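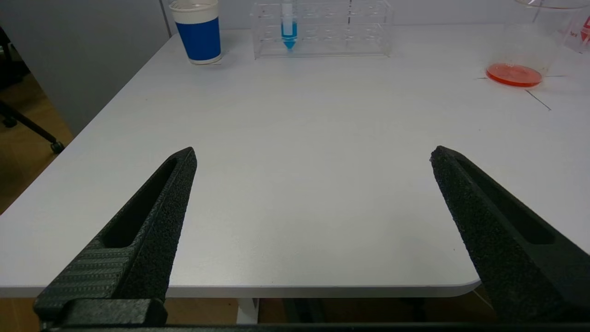
White tabletop, March

Namevura Water Project
Progress report to the Goel Fund, second half of the grant year

Dear friends at the Fund,

Thank you for your patience with us over the winter. We know this report was expected a little sooner, and we appreciated the kind note that came in place of a reminder. The cold months are slow ones for anybody working with private wells, and a good part of what follows only came together once the roads out past Mona were passable again.

You will remember that the grant was meant to help households on private wells in the Namevura valley learn what is in their water, and to keep the stream sampling going for another year. The streams first, as that is where we are furthest along. We now have 13 regular sampling sites, which is the number we promised you, though two of them aren't quite where we said they would be. The site below the old mill had to move upstream when the bank gave way, and the one at the Susex footbridge is now on the far side, where the landowner has been generous about letting us park. We have marked both changes on the map that goes with the data, so that anyone comparing this year with last will know to be careful.

Between the streams and the wells we logged 853 samples. Nitrate is still the number people ask us about first, and it is still highest in the shallow wells on the east side of Mona, especially after a heavy rain. The deeper wells were steady from one visit to the next. We had rather expected to see more trouble with road salt near Susex, and there was some in the ditches, but the wells we looked at there came back well within the drinking guidelines. We would like another spring of readings before we say much more than that in public.

The take-home kits have been the happiest part of the year. We put together 200 of them, each with two bottles, a cold pack, a pencil (pens smear) and a sheet of instructions that has now been rewritten four times. The first version ran to both sides of the page and people quite reasonably skipped to the end. The current one fits on half a sheet and asks for three things: run the tap, fill to the line, bring it back the same day. Returns went up as soon as we started handing it out, and we have stopped getting bottles that sat in a truck over the weekend. 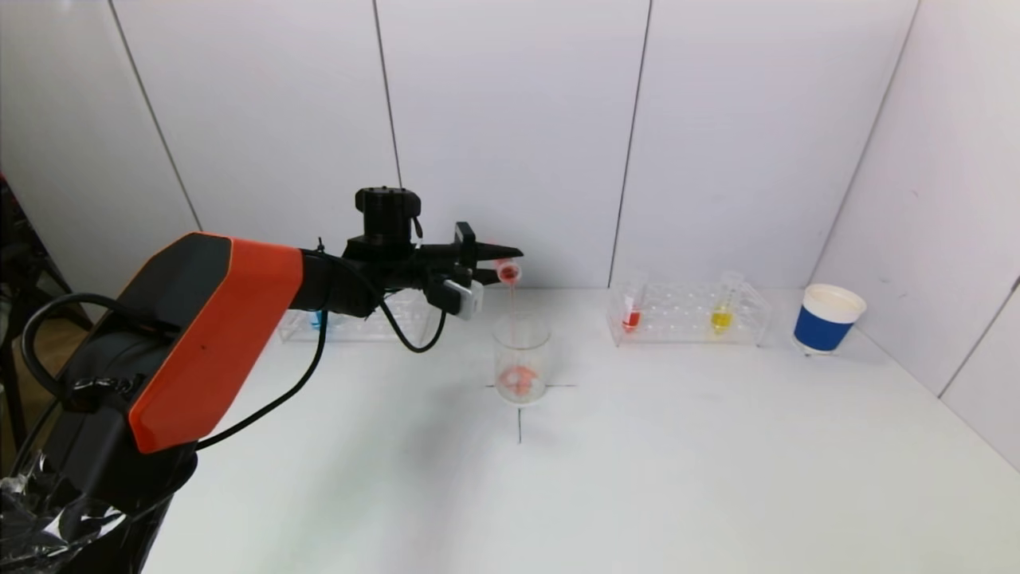

One well owner in Mona wrote to us afterward that the kit was easy enough, but the results letter read like a tax form, and could we please just say at the top whether the water was fine to give to a baby. We thought that was fair. The letter now opens with a plain sentence about drinking, cooking and infants, and the table of numbers has moved to the back for anyone who likes a table, as several of our households certainly do!

On money, we are close to plan. Lab fees came in a little higher than we budgeted and mileage a little lower, which just about evens out. There is $2000 left in the printing line, mostly thanks to that shorter instruction sheet, and with your permission we would like to move it over to pay for repeat tests at the shallow wells. A second reading matters a great deal to a family deciding whether to drill deeper — that is a lot of money to spend on the strength of one bottle.

Some things did not go as we hoped. The evening talks at Susex were thinly attended, and we suspect we picked the wrong night, with basketball on across the street. We are moving them to Sunday afternoons and adding soup. The online map is also behind; it works on a desktop computer but is slow on phones, and phones are what most people have.

Between now and the final report we plan to finish the spring round at all the stream sites, send out the remaining results letters, and hold one open afternoon in Mona where people can bring their results and talk them over. You would be very welcome to join us for that, and we will send the date along as soon as the hall confirms it.

With warm thanks,
The Namevura Water Project

Contact us | © Namevura Water Project | Back to top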